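August, 11 in the evening

I came home late again and my shoulders are tired, although I was sitting for most of the day. Operating the arms for many hours is a strange kind of tiredness. It begins in the neck and then goes down to the wrists.

We are now at 1,663 accepted episodes. The goal for Sindetar is 2,000 before the end of the month, and until this morning I believed it would be easy. Then the check of last week's recordings came back and 368 of them must be done again. The time stamps of the left hand were late compared to the video. It is a small delay, you cannot notice it when you watch, but the model would learn from it that the hand moves after it has already moved. I was angry for half an hour and then I made tea.

In the afternoon we continued with bottles. I had written in the instructions "grasp the bottle near the base," and each operator understood "near" in his own way. One takes it so low that it turns in the fingers. I rewrote the sentence two times and I am still not satisfied with it. My English is good enough for papers, but for instructions it must be better than good.

The glove helps with smooth plastic, I think. I want to compare it properly, with and without, but Ondau gave us only one pair and they are already becoming thin at the fingertips. I must write to them tomorrow.

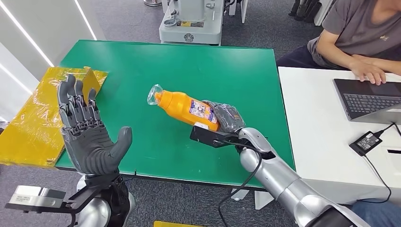

I also want to decide what the free hand should do while the other one is holding. At present every operator leaves it where he likes, open or half closed, high or low. For a person this means nothing. For the policy it may become a signal — it could learn that a certain pose of the left hand belongs to a certain object, and I would search for this error for weeks. Tomorrow I will ask for one resting pose at the start of each episode, and after that let it be free.

We stopped at 8. The disk was almost full and I copied everything to the Gredolel server before I left. I forgot to buy bread.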